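In defence of the flowers that never die

My mother-in-law kept a vase of silk peonies on the landing for 61 years, and I am ashamed to say I spent a good many of those years being rude about them. I thought, as people of my sort tend to, that a flower you had to dust was a kind of fib. Then I moved into a flat on Tandoda Street with one north-facing window and a cat who eats lilies, and I began to see her point!

My friend Harish Sastry, who grows dahlias and is generous with them, tells me I have given up. He says the whole joy of a flower is that it goes over, and that you ought to feel a bit sad on the fourth morning. I do see that, and I take his dahlias gladly every October (the cat has so far left them alone). But plenty of us have enough going over in our lives already, and would like one thing on the table that stays put.

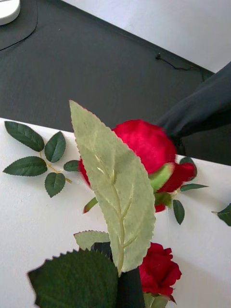 What I do ask of a false flower is that somebody took trouble over it, and the trouble nearly always shows in the greenery. Anyone can bunch up red petals into a decent rose. I look at the leaves first, and a long pale green one with a fine saw edge and its veins standing up in the cloth will win me over before I have so much as glanced at the bloom. My mother-in-law's peonies had lovely leaves. They are on my own landing now, and I dust them with an old shaving brush.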